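4.2 The bed as a folding surface

Figure 3. A garment on the bed mat, with the quilt and pillow beyond it.

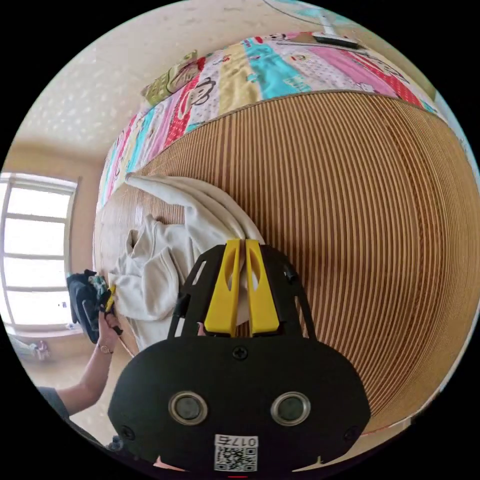
Advice on folding clothes nearly always assumes a table. The household manuals reviewed in Section 2 speak of a "flat, firm surface at waist height," and the two commercial folding guides we obtained, from Horkeck and from Markirico, print their diagrams on a blank ground, as if the garment floated. Very few of the homes in our study folded that way. Of the 25 households that kept a laundry diary for us, 17 named a bed as the usual place for folding, and most of the others named a sofa or the floor. We are wary of reading too much into this. A diary records what people are willing to write down, and "the bed" may have been the easy answer for someone who folds in several places and did not care to list them. Still, the answer came up too often to set aside, and it deserves a closer look than the folding literature has given it. A bed is seldom a bare surface. In Figure 3 the white garment lies crumpled on a tan woven mat, and beyond the mat there is a striped quilt with monkey faces printed on it, with a pillow to match. Whoever folds in such a place has to work with the bedding, or push it back, or do both by turns. The manuals are silent on all of it.

The first claim we want to test is that a soft surface makes for a worse fold. Antoniadis treats this as settled. The argument runs that a mattress gives under the hand, so that a crease pressed into the cloth is never pressed fully, and the stack leans. It sounds reasonable. We could find no measurement behind it, in that work or in the sources it cites, and our own small trial gave it weak support at best. Members of 10 households folded the same set of clothes twice, once on their own bed and once on a kitchen table. Two readers who did not know which stack was which then graded the results. Their grades for T-shirts and pillowcases hardly differed between the two surfaces. Their grades for thick items differed more, but the two readers also disagreed with each other most on exactly those items, and we would not build a theory on them.

The mat may explain part of this. In 5 of the 10 homes the bed had some kind of woven or ribbed covering over the mattress, and folders in those homes told us the covering was "harder" or "cooler" to work on. A mat spreads the pressure of the hand and may turn a soft bed into something closer to a table. It may also do nothing of the kind. We did not test beds with the mat on and then off, which we should have done, and homes with mats differed from homes without them in several other ways, mattress thickness among them. A ribbed weave could in principle hold cloth in place and stop the lower layer from sliding while the upper layer is turned. Several folders said so when we suggested it to them. None had brought it up before we did, and we give their agreement little weight for that reason.

The second claim concerns garment type. Folding guides like to start from the easy case, a short-sleeved shirt already laid out face down with its sleeves spread. The harder work in our diaries came earlier. Clothes arrived at the bed in a heap, twisted, with sleeves turned in and hems rolled under, and the folder first had to find an edge worth holding. We call this stage "opening out." The published time studies tend to leave it off the clock and begin when the garment is flat. The Ramham procedure, which is the one most often copied, does this openly and gives no reason. If opening out takes as long as we suspect, then the totals in those studies describe only the tidy half of the job, and comparisons between folding methods built on them are hard to trust. A method that saves a little time on a flat shirt is of small use to a person holding a knotted one.

Pale, heavy, one-color items seem to be the slowest to open out. Diary keepers complained about white and cream pieces in particular, saying that they could not tell inside from outside, or one layer from the next, without picking the thing up. This fits common sense and may well be true. It may also be a complaint about weight, as the white items in these homes were often towels or thick tops. We cannot separate color from thickness with the data we have, and we doubt that the earlier work could either, though it was less shy about saying so.

A third point is about light, and here we mostly report a failure. We had expected people to choose the side of the bed nearest the window. The diaries gave us no pattern at all. Some folders stood with the window behind them and worked in their own shadow for the length of a load. When asked, they mentioned the closet door, the laundry basket, or a habit they could not account for. Most folding in the sample was done in the evening in any case, and our floor sketches, drawn during July visits in full daylight, probably made windows look more important than they were.

What can be kept from this section is modest. The bed is a common folding surface in these homes, and the case against it has been stated more often than it has been shown. Any future trial should leave the bedding on, record what it is, and start the clock at the heap. Section 4.3 takes up the stacks themselves and how long they stayed on the bed before being put away.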